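October, up before six

Woke at 5:30 and could not get back to sleep, so I went down and started on the pantry shelves. I have been saying I would do it since we moved to Mokstead and today was as good a day as any. It rained until lunch. I had the radio on low.

First I took everything off the top two shelves and put it on the kitchen table, and when the table was full I used the chairs. Then I wiped the shelves with warm water and a little vinegar. The paper liner on the second shelf had stuck down at the back corner, where the molasses leaked last winter, and I had to scrape it with the old paint scraper. It came up in strips. I have no more liner, so that shelf is bare wood for now. I will get a roll when I am next in Drandley.

Threw out: the barley with the moths in it, two packets of yeast that had gone hard, a can of chestnuts with a bulge in the lid, the green food coloring, a bag of something I think was rice flour. Kept the split peas, though they are old. They will do for soup if I soak them long enough.

Eleri called at 8 to ask if I still had her big colander. I do. It was on the bottom shelf under the jam pan, and I had been using it for onions. She said keep it until the weekend. She is making quince paste again and wants 500 grams of my sugar if I can spare it. I weighed it out while we talked and put it in a paper bag by the door so I would not forget. Her knee is better. She has stopped going to the pool because they changed the hours.

Breakfast was toast and the end of the plum jam. I ate it standing up because the chairs were full.

After breakfast I did the spices. I have three jars of paprika, two sweet and one smoked, and the smoked one has lost its smell. I put the two sweet ones together in one jar. The lid from the second jar fits the honey jar that lost its own, which pleased me. Caraway, marjoram, bay, and dill seed are now on the left, and the baking things are on the right. Cinnamon could go on either side. I put it on the right.

The big flour bin holds what is left of the bread flour and no more. I used to buy the large sack from Gape, but it goes stale before I get through it now that I only bake once a week. I wrote "smaller bag" on the list. The list so far:

bread flour, smaller bag
shelf liner
salt
white vinegar
matches
jar lids, the wide size
yeast

Ernő came by at 10:30 with the ladder he borrowed in August. He carried it around to the shed for me and then came in and had coffee. There was nowhere to sit, so I cleared one chair by putting the canned tomatoes on the floor. He looked over everything on the table and picked things up and read the backs of them, which slowed me down. He thinks I should put dates on the jars. I said I used to and then stopped. He wants 100 grams of caraway for his sauerkraut and I told him to get his own, but I gave him a spoonful in a twist of paper.

He told me the road to Skuson is closed at the bridge again and the bus is going the long way. I had thought of going over to see the market before it shuts for the winter. It can wait.

When he left I did the middle shelf. That is where the containers with the foreign labels ended up after the move, and I have never been sure what order to put them in. Most were given to me by people who were clearing out their own kitchens. I can read the numbers and the "net" part by now from looking at them so often, and for the rest I go by the smell or the color when I get the lid off. I put strips of masking tape on the lids and wrote in pencil what I believe each one is. Two of them have a question mark.
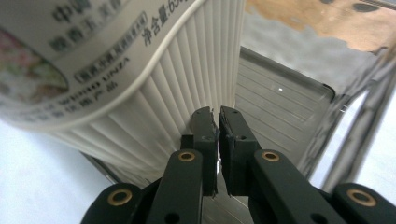 I decided plastic goes on the middle shelf and glass goes lower down, where it has less far to fall. The tall bottles would not stand under the shelf, so the oil and the vinegar have gone on the floor of the pantry at the left, in the enamel tray. If one of them drips, the tray will catch it.

Lunch was late, 1:45, potatoes and an egg. I used the last of the salt from the crock and had to open the box. Washed four empty jars while the potatoes boiled and stood them upside down on a towel. One has a chip on the rim, so it can hold buttons.

In the afternoon the rain stopped and I took the rubbish out and shook the mats. I looked at the gutter over the back door. It is full of leaves again. I should have asked Ernő to do it while he had the ladder out.

Then I finished the bottom shelf: potatoes in the crate, onions in the wire basket in place of Eleri's colander, preserving pan at the back, and the meat grinder beside it in its box. I found the missing screw for the grinder in the bottom of the box, under the cardboard. I had looked for that screw all through last November and in the end I borrowed a grinder from the neighbors.

The table was clear by 4. I washed it down and had my tea there. The kitchen smells of vinegar and a bit of caraway. My back is sore on the right side, so I will leave the cupboard under the sink for another day.

Made a start on the soup with half of the split peas. They are soaking in the blue bowl with a plate over it. I have an onion and two carrots to go in, and the ham bone is in the freezer. I must remember to take it out first thing.

Supper was bread and cheese. I wrote to my sister, one page, and told her about the grinder screw. I could not find a stamp. Added stamps to the list.

Bed at 9:30. Wind getting up again and the shed door is knocking. I did not go out to it.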